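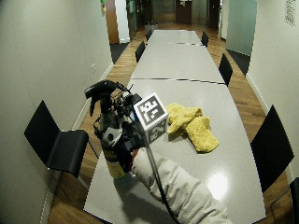

Abbildung 2: Reinigung eines Besprechungstisches mit instrumentierter Sprühflasche (Markerwürfel, Sensorik, Kabel); daneben das gelbe Tuch.

4.2 Was sich für das Reinigungspersonal ändert

Im Projekt Clusley sollte zunächst nur die Tischreinigung erfasst werden, eine Tätigkeit, die im Leistungsverzeichnis des Standorts Sekport eine halbe Zeile einnimmt. Ausgewertet wurden 294 Durchgänge von 300; die übrigen fielen einer Besprechung zum Opfer, die länger dauerte als gebucht.

Die Befragten beschrieben die Arbeit mit der verkabelten Flasche als "Putzen mit Anhang". Hala Kamel, seit zehn Jahren im Haus, gab zu Protokoll, man habe sich in dieser Zeit nie für ihren Sprühwinkel interessiert, nun werde er auf Zehntelgrad bestimmt. Dalia Ouali begann nach eigener Auskunft, gründlicher zu wischen, als der Reinigungsplan es vorsieht - ein Effekt, den wir in den Daten wiederfinden und der ihre Verwendung als Normalmaß erschwert (vgl. Abschnitt 5.1).

Der später eingesetzte Mover übernimmt die freien Flächen. Stühle rückt weiterhin der Mensch, ebenso entfernt er Kaffeeränder, die das System als Maserung einstuft. Die Schicht am Donnerstag verkürzte sich dadurch nicht; sie heißt jetzt Betreuung und wird nach demselben Tarif vergütet.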